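Chapter 7
Water in the Home

What you will meet in this chapter
How water gets from a reservoir to a tap
Why pressure drops, and what can be done about it
Where household water goes, room by room
How waste pipes and traps work
Reading a water meter and a water bill

Let me begin with a confession. For the first twenty years of my life I never gave a thought to where water came from. It came from the tap, of course, in the way that milk came from the doorstep and heat came from the radiator in the hall. Then I moved into a flat at the top of a very tall, very draughty house, and on my first morning I turned on the shower and got a thin, sad dribble that would hardly have wetted a sparrow. I learned a great deal about water that winter (mostly from the lady downstairs, who had lived there since before the boiler), and I have been fond of the subject ever since.

You may not have had such a rude introduction, but I would like you to start in the same place, with the ordinary business of turning on a tap. Before you read any further, go and do it. Turn it slowly. Notice the point at which the drip becomes a steady thread, and the point at which the thread widens and begins to splash. You are opening a small gate in a pipe that has water pushing against it day and night, and that push is what we call pressure. We shall spend the whole of section 7.2 on it, so don't worry if the word still feels a bit slippery.

Most of the examples in this chapter come from one place, the small hill town of Yimer, which we visited briefly in Chapter 4 when we were looking at roofs and gutters. Yimer has 1,532 homes and a single reservoir, the Darkent, which sits in a fold of the moor above the town. No pump is needed for most of the streets. The water simply runs downhill, through a treatment works the size of a village hall, and on into the mains. The people at the bottom of the hill have splendid showers. The people near the top have showers rather like mine, and a good many of them have fitted a tank in the loft to help matters along – we shall see how that works in section 7.3, and there is a model you can build from two plastic bottles and a length of tubing.

Bernice Appiah looked after the Darkent works for many years and was kind enough to let us borrow her notebooks for this edition. They are a joy to read. She wrote down the level of the reservoir every morning, and next to it, in smaller writing, whatever she thought might explain it: a dry week, a burst main on Chapel Street, the school holidays. In August the level always fell fastest, partly from the sun and partly from the paddling pools. You will find several pages copied out in the exercises, and I hope you will read the small writing as carefully as the figures.

From the street, a narrower pipe carries the water into each house, past a stopcock and usually a meter. Do find out where your own stopcock is. Ask whoever you live with, and if they don't know either, go and look for it together, starting under the kitchen sink. It is a dull sort of treasure hunt, I admit, but a household that can find its stopcock in the dark is a happier one when a pipe bursts.

7.1 Where does it all go?

Once indoors, water is put to far more uses than we tend to remember. Ask a class to list them and the first answers are always drinking and washing. Then somebody says the toilet, everybody laughs, and after that the list grows quickly – cooking, laundry, mopping the floor, filling the kettle for the fourth time since lunch. The kitchen and the bathroom do most of the work between them, and in both rooms the water is used in a basin of one kind or another, which holds it for as long as we need it and then lets it go.
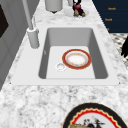
Figure 7.1 A sink set into a worktop, with a plate lying in the basin.

Washing up is a good use to study first, as it can be done in so many ways. Some people fill a bowl and wash everything in it, glasses first and greasy pans last. Others leave the tap running from start to finish. Neither lot will thank you for pointing out the difference, but it is well worth measuring, and you can do so with nothing grander than a jug.

Activity 7A
Work with a partner. You will need a measuring jug, a watch and a kitchen tap.
1. Set the tap to the flow you would normally use for rinsing.
2. Hold the jug under it for 3 seconds, then turn off the tap and read the jug.
3. Divide your reading by three to find the flow in one second.
4. Use your answer to work out how much water would run away in five minutes.
5. Water a plant with what is in the jug.

Keep your results somewhere safe. We shall need them again in section 7.4, when we come to look at the meter.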